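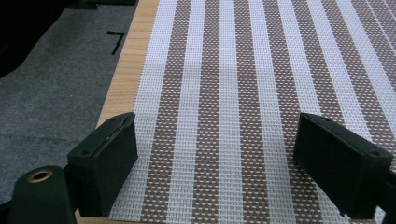
Second progress report: Khunthong community weaving and dining room fund

Reporting to: Perkumen Trust
Prepared by: Ánh Huỳnh
Date: March 17, 2024

Where the money has gone

The grant was split between the dining room at Niletby and the weaving classes in the upstairs room. The dining room took the larger share, as planned. The floor has been sanded and sealed, the two windows on the street side have been replaced, and the old serving hatch has been widened so that trays can pass through it. The electrician finished in the first week of March and the inspection certificate is attached.

The weaving classes have run every week except one, when the heating was out. We have 38 people enrolled, in 4 groups. The evening group is full and has a waiting list. The morning group has space, mostly on account of the bus timetable from Cleltcombe, which changed after we set the class hours. We plan to start that group half an hour later in the spring term.

Meals

We served 137 lunches during the reporting period. This is below what we projected. The dining room opened later than we told you it would, and for the first two weeks we could only use half of it while the sealant cured at the far end. Attendance has gone up since the full room opened, and the Thursday lunch is now close to capacity.

Food costs per meal are within budget. Cooking oil and rice went up in price, and we made up the difference by buying vegetables directly from a grower outside Cleltcombe. We don't have a written agreement with the grower yet.

Staffing

Igor Bednarek started as kitchen lead and has taken over ordering and the rota. The second kitchen post is still open. We interviewed five people and made one offer, which was turned down over the hours. The post has been advertised again with a shorter Friday shift.

Problems

The dishwasher was delivered with the wrong fittings and sat in the hallway for nine days. The supplier has credited us for the return visit. The credit will show in the next set of accounts.

The budget line for class materials is overspent. We bought yarn for both terms at once to get the lower price, so spending on that line should be close to zero from here on. We are not asking for more money to cover it.

Next period

Fill the second kitchen post.
Move the morning class to its new time.
Put the vegetable supply in writing.
Get quotes for shelving in the upstairs store, which was left out of the original budget.

We would like to move the unspent part of the signage line to the shelving. Please let us know if you need a formal request for this or if an email is enough.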